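FILM 2506: Reading a Thriller
Handout 4, 24 June 2021

Suspense and where the camera stands

Screening for this unit: Trerncombe, the night-watch thriller set in a shipping office. Please see it once straight through before you take notes. On the second viewing, stop after each of the 7 long takes and write down who knows what at that point.

Suspense depends on a gap in knowledge. If the viewer knows about the locked door and the clerk does not, we wait for the clerk to reach it. If neither knows, the door is a surprise and the effect is over in a second. Most thrillers use both. Trerncombe uses surprise only once, in the loading bay, and spends the rest of its length on waiting.
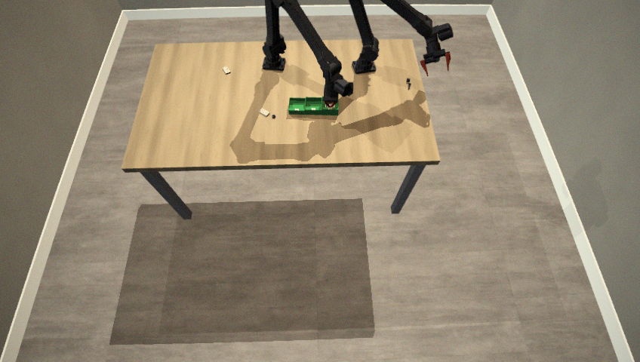
The opening office sequence is a good place to start. It runs five minutes with no music. The clerk sorts invoices from a firm called Cumetti, answers a phone, and sorts again. The second Cumetti envelope is the first thing we see that he does not. Note the time of that shot, as we will compare it with the opening of Omeck in the next unit.

Camera height

A low camera makes furniture and doorways loom, and it hides what lies on top of them. A high camera gives the viewer a map of the room.

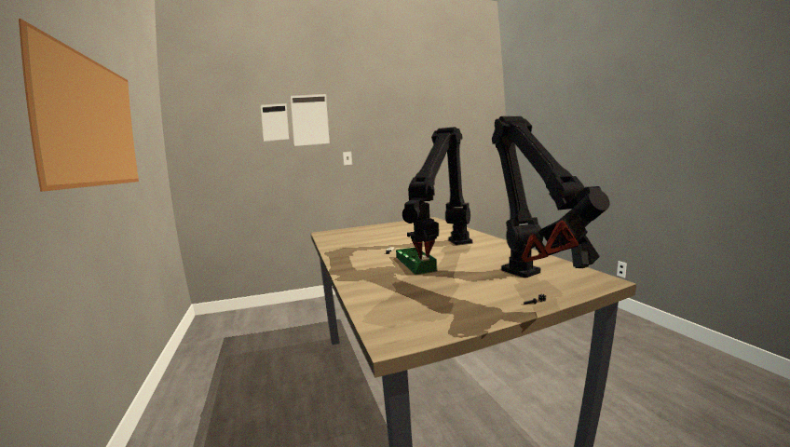
In the Brandão warehouse sequence, the director keeps the camera low until the clerk finds the ledger. Depth matters as much as height here, and two figures of the same build will not look equal if one stands farther back. The same thing happens with the two black arms on the table, where the left one seems smaller because of its place toward the back. The film uses this to make the foreman look weak in his first scene and strong in his last.

For discussion

Which shots in the warehouse are from the clerk's point of view, and which only seem to be?

Where would music have told us too much?

Written work

Choose one take from Trerncombe and describe it in two pages. Leave the plot summary out. Papers are due at the start of the fifth meeting.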